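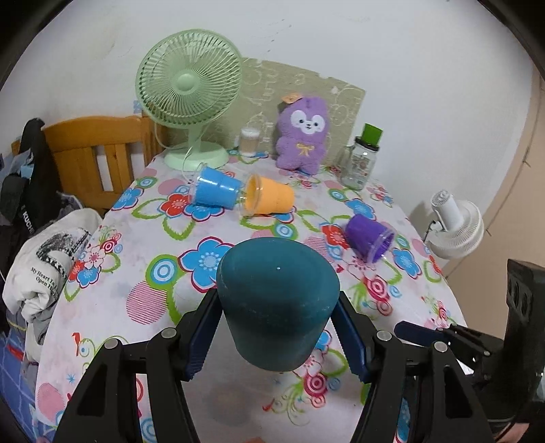

Foto: arquivo do blog

Como guardar copos coloridos sem perder nenhum (e sem riscar a toalha)

Eu tenho um fraco por copos coloridos, confesso! Começou com um jogo da Jendine que comprei em março, numa promoção, e quando dei por mim havia cor espalhada pela casa toda. Azul, laranja, roxo, verde-petróleo... lindos na mesa, um caos no armário. Depois de muita tentativa cheguei a um jeito de arrumar que leva 12 minutos e que até as crianças conseguem seguir.

Do que você vai precisar: uma mesa livre de pratos, uma toalha que possa ir à máquina (as minhas preferidas são as brancas com flores), um pano seco e uma caixa baixa. A minha é da Grastia e custou menos do que um almoço.

1. Deite os copos na toalha
Coloque todos de lado, com espaço para a mão passar. Se ficar tudo em pé e amontoado, sempre tem um que rola e leva os outros junto – já aconteceu comigo mais de uma vez. Na minha mesa, o azul e o laranja ficam em fila, e o roxo fica sozinho do outro lado.

2. Olhe bem as bordas
Os meus têm borda transparente, que disfarça muito bem a sujeira (e o batom!). Passe o dedo por toda a volta e vire a boca do copo para a luz. Achou mancha? Uma colher de bicarbonato em 300 ml de água morna, um pano macio e paciência.
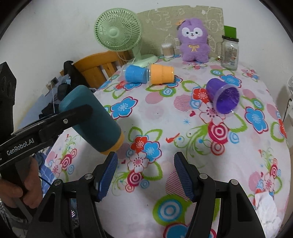 3. Seque por dentro
Esse passo eu pulava, e me arrependi – copo guardado úmido pega cheiro de armário. Pano seco até o fundo, girando devagar. Nos dias abafados ligo um ventilador de mesa no mínimo e deixo os copos ali enquanto passo um café.

4. Guarde por cor
Na caixa, ponho os escuros no fundo e os claros na frente, sempre com a boca para o mesmo lado. Não encaixo um dentro do outro, porque os meus emperram. Na hora de pôr a mesa é só puxar a caixa inteira!

5. Sacuda a toalha
Na janela, antes de dobrar. Se tiver mancha de suco, molhe logo com água fria e deixe para lavar à noite.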